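I want to talk about carpet, and I want to talk about it with love. When we moved into the house in Skillham everybody told us to rip it out and sand the boards. We did it in two rooms, and by July I was sorry! The place rang like a bus station. Every dropped spoon got an encore.

So the study got carpet again, wall to wall, and it is the best room in the house. You can sit on it. You can lie flat on your back and read 40 pages without a cushion. My neighbor Teun Koster has lived over bare floors for years, and he came in, took off his shoes and went quiet – then he asked what it cost. (649 dollars with the fitting, and I'd pay it again.)
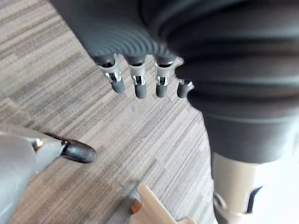 Stripes underfoot, and plenty of them.

Stripes are what I'd push for if you're wavering. Plain beige gave carpet its sleepy name, and it shows every crumb. A stripe has some nerve. It makes a short room look longer, and it forgives you for skipping the vacuum.

Yes, it holds dust, and yes, red wine is a bad evening. I still think we gave up on it far too fast. My grandmother kept hers until she was 93 and danced on it in her socks.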